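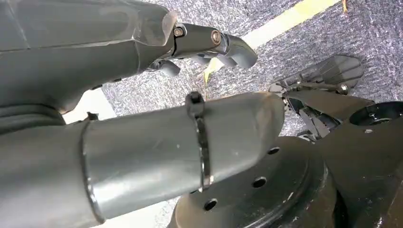

Cable ties on arm links, and people near the table

nollum_dev
We are writing cell rules for our two-arm setup. My proposal: a cable tie on a link is allowed, but the tail is cut flush and the tie is checked every 18 hours of running. Do you have something stricter?

erkex77
I would forbid ties near the joints completely. At Vellance we changed to hook-and-loop straps in January.

nollum_dev
Straps slipped for us after 1,000 cycles. The tie stays where you put it.

pch_184
Both are fine if somebody checks them. I am more worried about the people. With us, a person may sit across the table during pick tests only with hands in the lap, and one operator holds the stop button.
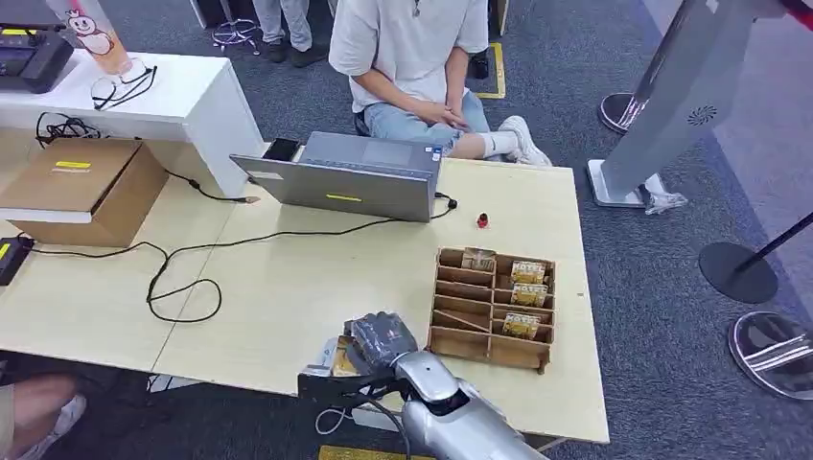

Re: people near the table

erkex77
I do not agree. Hands in the lap is a habit, it is not a safeguard. Our rule is 2 meters or the arm is off. Also no loose cables on the tabletop, please.

pch_184
For slow tests this is too strict, in my opinion. But for the cables you are right, I will add it.

nollum_dev
I will put both versions in the draft. Does the Cheng checklist say anything about phones on the table?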